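Two-armed laundry folder built in a shared workshop will be shown at Costbridge open evening

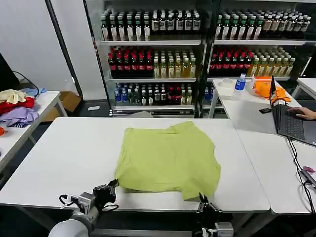

COSTBRIDGE, January 23, 2026 – Plestadow, a small group of makers working out of the shared workshop at Costbridge, will show its home-built folding machine to the public for the first time at the workshop's next open evening. The machine is called Khamphan. It has two arms, one gripper on each, and its job is to fold ordinary clothes on an ordinary table. The group practises mostly with T-shirts in strong colours, such as the lime-green one spread on the white table, which the right gripper holds by its lower edge. A wrinkled shirt is a fair test, the builders say, as clothes from a real household basket do not come flat.

Khamphan was started by Prasert Noiphan, who repaired sewing machines for many years before he joined the workshop. He wanted a project that other members could join without an engineering background. Nine people now take part in the build. They meet in the evenings and share the work of wiring, programming and mending.

"My first idea was a machine with rollers, and it ate two pillowcases," said Prasert Noiphan. "After this I decided that we must work with two hands, the same as my mother does. Cloth is difficult. You move one corner and the whole shirt changes its shape. We have learned to be patient with it."

The group has kept a notebook of every practice run since the arms were first switched on. It lists 458 attempts at a T-shirt, and 339 of them ended with a fold that the members accepted. The rule for accepting is simple: the sleeves must be inside, and the shirt must stay folded when a person lifts it and puts it down again. Long sleeves, hoods and anything with buttons are still done badly, and the group does not plan to show them at the open evening.

Most of the difficulty is in the first grip. When the fingers close too high above the table, they miss the hem. When they go too low, they push the cloth into a small hill and the fold becomes crooked. The members have changed the finger tips several times, and the present ones were cut and glued by hand at the workshop bench. The control program, which the group calls Lustel, was also written by members. It runs on a laptop and can be stopped with one key.

Plestadow does not intend to sell the machine. The drawings, the parts list and the Lustel program will be given free of charge to any other shared workshop that asks for them. A printed build guide of almost 300 pages is being checked now for spelling and for wrong measurements – help from careful readers is welcome.

Visitors to the open evening may bring one clean T-shirt of their own for the machine to try. Children's sizes are possible, but very thin or stretchy cloth should be left at home. The arms will work behind a rope, and members of the group will be present to answer questions about the build. Entry is free and no booking is needed.

About Plestadow
Plestadow is a group of hobby builders at the Costbridge shared workshop. It has no paid staff. New members are accepted at any time of the year, and tools can be borrowed for use in the building after a short safety lesson.

Media contact
Prasert Noiphan, Plestadow, Costbridge shared workshop. Interviews can be arranged before the open evening, and reporters who wish to film the machine are asked to write in advance.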